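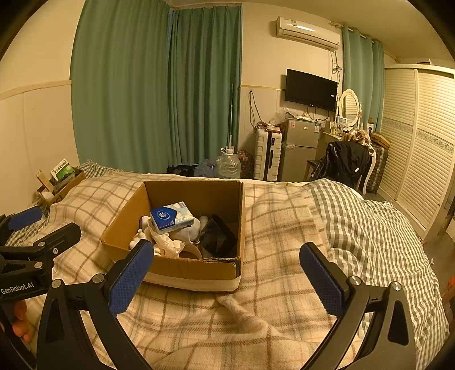
The box on the bed

In my building on Nurkirska Street, the lift has a sheet of paper where people write what they give away. Most lines on it begin with the same words: "one box, mixed things". I have lived here for six years and I have taken home four such boxes. I have also given away a few, and I think that a mixed box says more about a room than the wardrobe does.

It begins always on the bed. The table is too small and the floor is too far down for the back, so the bed becomes the place of work. You put the box in the middle of the blanket, where the mattress sinks a little, and you walk around the room with your hands full. A packet of tissues goes in. A small soft toy goes in, then comes out, then goes in again. After one hour the blanket is in folds and the quilt is pushed to one side, and you understand that you will have to make the bed a second time today.

At Jestach, a small shop near the tram stop which buys and sells used household goods, they receive 90 boxes in a usual month. In February it is more, as many rental contracts in our district finish then. The woman at the counter told me that she can recognise a bedroom box before she looks inside. It is light, and it makes no noise when she puts it down. Kitchen boxes are heavy and they ring.

She also has opinions about cardboard. A box without flaps is good for sorting, she says, as nothing falls back over your hands, but for carrying down the stairs she prefers one that closes. White tape on the lower edge does not worry her. It means the box has already had one life, and somebody thought it was worth a second. She sells used boxes too, tied together in packs of 9, and they are gone by noon on Saturday.

I asked her what I should do with the soft things, as I never know. Her advice was simple. Cloth goes at the bottom, spread out, and then everything hard can lie on it without being scratched. Bags should stand against the side. Toys she puts on top, where the next owner finds them first.

Not everyone wants to do this work alone. Gudo, a moving service with two vans, will send a person to pack one room for you. I tried it last autumn for my mother's bedroom, and it was quick and correct. But I missed the slow part. When I pack by myself I stop at each object, and sometimes I stop for too long. One evening I finished only one box, and half of it was paper.

My neighbours use a middle way. They keep a smaller box at the head of the bed, near the pillow, for the things they have not decided about, and the big one is for what is decided. Each Sunday something moves from the small box to the big one, or back to the shelf. When the big box is full, it goes down to Jestach or to the reading room at Cusi, where toys are always welcome if they are clean.

I have copied their system. My small box is now full, and the big one has two scarves in it.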